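Search this site Search Go

A fizzy year: what I learned brewing ginger beer in a very small kitchen

I blame the ginger. It was on the reduced shelf at the shop in Skeltach, a great knobbly heap of it in a carrier bag, marked down to 97p, and I have never in my life been able to walk past a reduced shelf. So home it came, and it sat on the worktop looking at me for a week. There's only so much stir-fry one household can eat.

My gran used to make ginger beer. I remember it mostly as a smell, sharp and yeasty and a bit like a wet garden, coming from the cupboard under her stairs, and as a series of bangs in the night. We children weren't allowed in that cupboard from June to September. She never wrote anything down, of course, and by the time I was old enough to want the recipe she'd gone over to shop-bought and would only say that it was "a lot of bother for a glass of pop".

She was right about the bother! But I've been at it for a year now, and I've gone a bit daft about it, and when friends come round I can see them bracing themselves for the tour of the airing cupboard.

Feeding the plant

There are two ways to go about ginger beer at home. You can stir some yeast into sweetened ginger water and have something drinkable in a few days, or you can keep a "plant", which is a jar of ginger, sugar and water that you feed every day until it starts to fizz and then carry on feeding more or less for ever. Gran kept a plant. I'm sentimental, so I kept a plant too.

You start with a clean jar, a couple of spoonfuls of grated ginger (skin on, that's where a lot of the wild yeast lives), the same of sugar, and enough water to make it sloppy. Cloth over the top, elastic band round the cloth. Then every day you add another spoonful of ginger and another of sugar and give it a stir. After five days or so, if it's happy, you'll see little bubbles round the edge and it will smell lively. If it smells of cheese or grows a furry coat, out it goes and you start again.

Mine went furry twice. The first time I'd rinsed the jar instead of scalding it. The second time I have no idea, and I sulked for most of April. The third one took, and that's the one I've still got, on the shelf next to the boiler where it's warm all year round. I talk to it a bit in the mornings.

What I hadn't reckoned on was the dividing. Every time you make a batch you strain the jar and you're left with twice as much sludge as you want. Half goes back in the jar and half, in theory, goes to a friend. I've given away 13 of the things, and I know for certain that four are still going, one of them in a caravan. The rest, well, I don't ask.
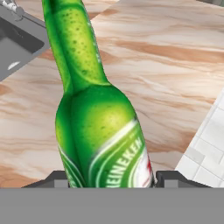 The batch itself is the easy bit. I boil the kettle and dissolve 450 grams of sugar in a big pan, squeeze in two lemons, top it up with cold water and wait until the whole lot is no warmer than a baby's bath before the liquid from the plant goes in. (Too hot and you kill the yeast. I've done that as well, and bottled it, and waited ten days for a drink that was flat, sweet and faintly muddy.) Then a good stir, a sieve and a funnel, and into the bottles it goes.

I know that sounds like a terrible amount of sugar. It is, going in, but the yeast eats a good part of it and the longer you leave it the drier it gets. My own taste has drifted. At the start I wanted it like the stuff in cans, and these days I like it when it's nearly sour and makes the back of your throat prickle. My other half still likes it young and sweet, so we open some early and some late and hardly ever fall out over it.

It does have some alcohol in it, by the way, and I'd be a bad host if I didn't say so. Left in the warm it can creep up further than you'd think. I keep it for the grown-ups and make a quick ginger cordial for anyone who's small or driving.

The great bottle question

Nothing starts an argument among home brewers like bottles. I joined an online group in my second month, hoping for some tips about lemons, and found that people had been having the same row about swing-tops since before I was a member.

Plastic fizzy drink bottles are the sensible choice and I'd tell any beginner to use them. You can squeeze them! A squeeze tells you everything: soft means leave it, hard as a rock means get it in the fridge this minute. They don't shatter, they cost nothing if you save them up, and if one does give way you've got a sticky floor and that's the end of it.

But they aren't pretty, are they? I stuck with plastic until midsummer and then I caved in. There's a little homeware place called Kivi, up a side street near the station, where I'd been stroking the swing-top bottles for weeks, and one wet afternoon I came out with six of them and a brush for cleaning their insides. They've got rubber washers and wire fastenings that close with a proper clonk. I felt like a Victorian.

If you're going to use glass, please buy bottles made for brewing. The decorative sort that people put olive oil in have thin walls and often square corners, and they're not meant to hold pressure. Beer bottles with a crown cap are fine too if you don't mind buying a capper, and they do at least come with something to drink in them first. I've been collecting those from neighbours, and there was a point in August when we had up to 155 bottles in the house, under beds and behind the sofa and in the bath. I was asked, quite nicely, to think about what I was doing.

Getting labels off is its own hobby. Some slide off after half an hour in hot water with a bit of washing soda. Others are stuck on with something that could hold an aeroplane together, and you end up with grey porridge under your nails. I've tried cooking oil, nail varnish remover and baking powder, and I've settled on a long soak, a plastic scraper and a radio play. If a label won't budge after that then it stays, and my guests get ginger beer that says it's lager.

The night of the bangs

You'll have been waiting for this part. Everyone does.

We had a hot spell and I'd gone to my sister's for four nights. I'd left a fresh batch in the hall cupboard, nicely tucked up in a cardboard box with a towel over it, and meant to ask next door to let the gas out of them every day. I forgot. I remembered at half past two in the morning, in a strange bed, sitting bolt upright.

Three had gone by the time I got back. The towel had caught nearly all the glass, thank goodness, and the box had caught the rest, but the ginger beer had gone wherever it liked. It was in the hoover. It was in a pair of walking boots. There was a tide mark up the wallpaper as high as my hip, and ants had come from what I can only think was the next county.

So I do things differently now. Everything sits in a lidded plastic crate, glass or not. I open each fastening a crack over the sink every morning, with a tea towel over the top and my face well out of the way. I fill one small plastic bottle from every batch, as a tester, and when that one goes hard the whole lot moves to the fridge. And if I'm going away I don't brew, full stop. A plant will cope with a week in the fridge without being fed, and I'd sooner leave the plant asleep than come home to those ants.

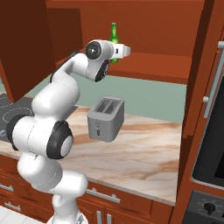 Finding the room

Ours is a galley kitchen and two people can't pass in it without a bit of a dance. Brewing, even in a small way, takes up space in a manner that sneaks up on you. First it's a jar. Then there's the pan, the funnel, the sieve, the drying rack, and a drawer that used to have napkins in it and now has forty spare washers.

The best thing I bought all year was a Kurell trolley, a narrow thing on castors that slots in between the fridge and the wall. It holds the crate on the bottom, the bottles in the middle, and all my bits and bobs on top, and when people come for dinner I wheel it into the bedroom and shut the door. The wheels squeak. I've oiled them and they still squeak.

The second best was giving up on doing it all in one evening. I scald the bottles after breakfast and stand them upside down on a clean tea towel. I do the sugar and lemons while the supper's cooking, and by the time we've washed up it's cool enough to bottle. Before that I used to start at nine at night and finish at midnight, cross, with sticky elbows.

What to do with the rest of it

You'll always have some left. Bottles that didn't fizz, bottles that over-fizzed, the last cloudy inch that no one wants in their glass. I pour it over a gammon, with a few cloves. It's good in a fruit loaf in place of the tea. The spent ginger from the sieve can be squeezed dry, tossed in sugar and baked very low until it's chewy, and I've eaten an entire tray of that standing up.

The café I go to for breakfast, Ovo, puts a splash of theirs in with stewed rhubarb and serves it with a big spoonful of yoghurt. I asked whether they'd like one of my plants. They said they already had one, and would I like half of it?

I said yes, obviously. It's on the shelf by the boiler next to mine. It's paler and it bubbles more, and I'm trying not to have a favourite, but I've started feeding it first.

More from Food & Home
Rhubarb, three ways and a warning
The airing cupboard, and what we really keep in it
Why I've gone back to loose tea
Jam that wouldn't set: your letters
A beginner's guide to vinegar

Contact us | Write for us | © All rights reserved | Back to top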